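Speaker notes: remembrance, civil liberties and the public record
Presenter: Iman Ouazzani, Drirkellow Centre for Public Law
August 2019

**Opening (allow time for late arrivals)**

Acknowledge the hosts at Dultcombe and thank Yasmine Lahlou for the invitation. The subject tonight is the right of peaceful assembly, and the manner in which permit schemes have come to govern it.

**1. Permission and right**

- A right that must be applied for is exercised at the discretion of the official who receives the application.
- Dultcombe's by-law requires 30 days' notice for any gathering of more than 50 persons. Read clause four aloud, slowly.
- The by-law makes no provision for a gathering called in response to a sudden event. Pause here.

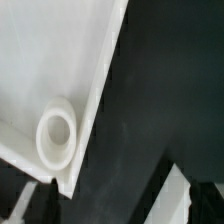
*White panel with a raised rim.*

**2. The Vola Street march**

The organisers lodged their application in October and received no reply. The march went ahead, and 58 people were charged with obstruction. All charges were later withdrawn. Emphasise that withdrawal did not restore the days those people spent preparing a defence, nor did it produce a ruling that others could rely upon.

Mention the Torvik submission only if asked. It concerns surveillance of organisers and deserves its own evening.

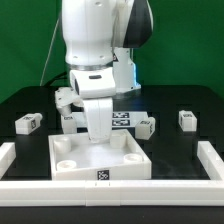
*Robotic arm with its gripper at a white tray.*

**3. The cost of assembly**

Fees are the less visible restraint. Organisers may be billed for traffic control, barriers and cleaning, in sums of up to 40 times the application fee. A well-funded body will pay. A tenants' group will ordinarily stay home, and its absence will appear in no register of refusals.
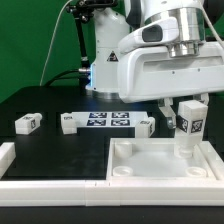

The council's stated defence is that costs should fall on those who cause them. Answer this fairly. The same council waives the charge for parades it regards as civic occasions, and the by-law does not define the term.

**4. Proposals**

- Replace the permit with simple notification.
- Require written reasons for any condition, with a prompt right of review.
- Abolish cost recovery for non-commercial assemblies.

Invite questions. Copies of the by-law are on the table by the door.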